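Home Topics Ask Members Log in

Does hand gripper work turn into a real job, or is it a stopgap?

Celina Jasińska
10 August 2022

I packed fruit at Ferkard for 11 years. In August they brought in the Prondex line, and 217 of us got a choice: take the payout, or move over to recording. I moved over. So now I pick things up with hand grippers all shift, and the recordings go to train the arms that will do my old job. It's easier on my back, I'll say that. But I used to chat all day and now I mostly concentrate. Has anyone stayed in this kind of work for longer than a few months? 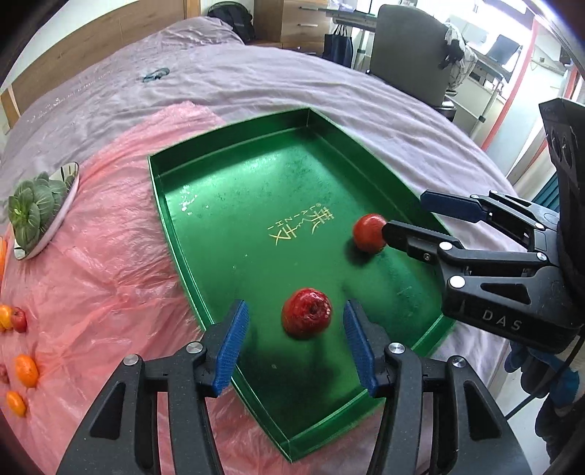

Two grippers, one tray, red fruit.

My supervisor says good recorders get moved up to checking. Is that true anywhere, or is it just something they say?

Maja Wieczorek

It was true for me! I did nearly 7 months of recording at Kaditz and then went to checking, where you watch other people's grabs and mark the bad ones (squeezed tomatoes, mostly). Pay went up a little. What I'd do is get the promise in writing, with a date, and ask who decides. Also ask for breaks — your hands get tired in a different way than with packing, and your supervisor may never have tried it. We ended up swapping tasks every hour and the talking came back too.

Lis

depends on the company. mine kept 3 of us and the rest went back to temp work. take the training if they offer any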